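Compte rendu, réunion de suivi Pultero
Mardi, 14 h, salle du bas
Objet : retour sur la démonstration chez Ramov + préparation de la journée portes ouvertes

Présents : équipe démo, accueil, technique. Excusé : Ladonetti (retard train, a suivi la fin par téléphone).

1. Visite Ramov
Accueil correct, café, badges. Démo entièrement en simulation, pas de matériel réel ce jour-là. Logement virtuel complet : cuisine, couloir, pièces à vivre. 348 essais annoncés sur cette version, detail par tâche à demander. On n'a que le total.
Remarque technique : textures grossières dans le couloir, suffisant pour la navigation selon Ramov. À voir pour la projection grand écran.
Question posée sur les objets transparents (verre, cloches), réponse vague. À relancer.

2. Portes ouvertes
Samedi, 10 h. Jauge à 100 personnes, inscription obligatoire, Myklebust gère le formulaire. 2 postes de démonstration, pas un de plus (alimentation électrique).
Créneaux de 14 minutes par groupe. Trop court pour certains, adopté quand même.
Texte d'accueil : éviter le jargon, public familial. Prévoir des chaises.
Débat sur la démo en direct ou enregistrée. Direct retenu, enregistrement en secours sur clé.

3. Vues de la démo à reprendre pour les panneaux

Cuisine, table et plan de travail :

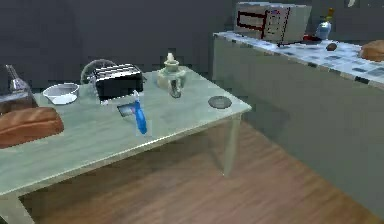 Couloir, bras jaune en haut à droite :
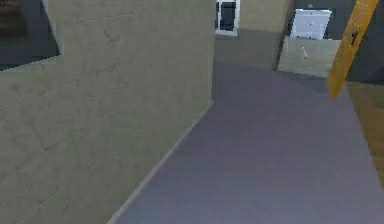
Coin fauteuil :

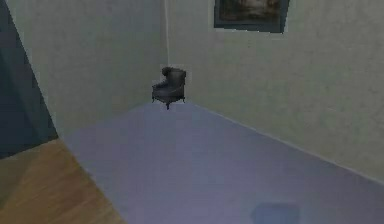 Impression : Ladonetti demande un devis avant vendredi, format A2 ou A1 pas tranché. Légendes à faire relire par Ramov avant envoi, deux lignes maxi par panneau. Logo Pultero en bas, pas en haut.

4. Divers
- Câble vidéo long introuvable, en racheter un
- Parking : prevenir le voisinage
- Convention avec Myklebust toujours pas signée, relance faite ce matin

Prochaine réunion : même heure, même salle, date à confirmer par mail. Séance levée 15 h 20.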